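Making ersho for teff batter

Ersho is the yellowish liquid that collects on top of fermenting teff batter. It is saved from one batch to start the next. These instructions are for making it when you have no earlier batch to draw from. The method follows notes by Berhanu Beyene, with changes to the amounts.

You will need 131 g of teff flour, 200 ml of cooled boiled water and a glass jar with a loose lid.

1. Mix the flour and water in the jar until no dry lumps remain.
2. Cover loosely and leave at room temperature, out of direct sun.
3. Stir once a day for the first two days, then stop.
4. On day 4, pour the liquid from the top into a clean bottle. 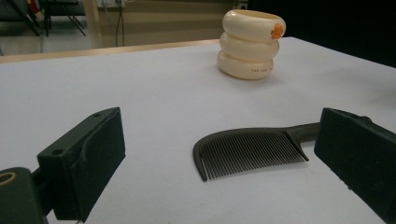
White tabletop with pale wood edging.

The liquid should smell sour, like thin yoghurt. Grey sediment at the bottom is normal. Pink or orange patches, or any fuzzy growth, mean the batch must be thrown away and the jar boiled.

Keep the bottle in the fridge and use it within a week. For a full bowl of batter, add four tablespoons with the first water — more will make the flatbread too sharp. Rizal Majimbun uses half that amount in hot weather and shortens the rise to one night.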